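Guides > Home & Workshop > Table Clearing

Section 4: Clearing a table with the Gralach two-finger gripper

Read this section before you let the Gralach near anything you would mind replacing. The sales sheet says it "handles everyday tableware". After a long September of trying, our view is that it handles some tableware, on some tables, with a person standing by. It is slower than doing the job yourself. If you only want a clear table, stop reading and fetch a tray.

Before you start

1. Take away real glass, china and anything sharp. Use plastic cups until you trust your own set-up.

2. Empty every cup. The gripper has no idea what is inside one and will tip it without a second thought.

3. Smooth the tablecloth and fix the corners. A loose cloth gets dragged along with the first cup, and the rest of the table follows.

4. Set the grip force to 500 on the Zotthorpe control box. The dial goes up to 3000. We have not found a household reason to go anywhere near that.

Caution: Keep fingers out of the jaws whenever the control box is switched on, even if the gripper looks idle.

Picking up a cup

1. Bring the open jaws down on either side of the cup, with a pad to the left and a pad to the right. Come in from above the table and go slowly.

2. Check that the cup is upright before closing. The Gralach can pick up a cup lying on its side, but it can't turn it the right way up afterwards, whatever the video shows.

3. Close the jaws until both pads touch, then wait. The pads need a moment to settle, more so on a cup with flat faces. On round cups almost any position will do. On faceted ones the pad may rest on an edge, and the cup can swing when lifted.

4. Lift a hand's width, hold, and look. If the cup has tilted, put it down and start again. Do not try to correct it in the air.
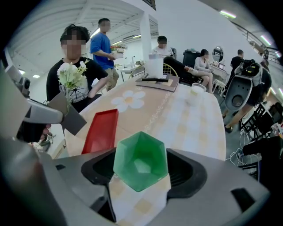

Fig. 4. Green faceted cup between the finger pads, on a checked tablecloth.

Note: Clear plastic cups are a separate problem. The Mangundap vision add-on found them on some runs and missed them on others, under the same lights. Ramesh Sisodia, who wrote the first draft of this section, advises guiding the gripper by hand for these, and we agree. You may fairly ask what the add-on is for.

Setting down

1. Lower the cup until it meets the surface. Listen for the tap.

2. Open the jaws a little, pause, then open fully. Opening in one go can knock the cup over.

3. Raise the gripper straight up before moving sideways.

Wiping the cloth, folding it and stacking the cups are not covered. Prumer lists all of these as "planned". Pornthip Sangkhawat keeps the list of known faults, and reports of dropped or crushed items should go to her with the force setting written down.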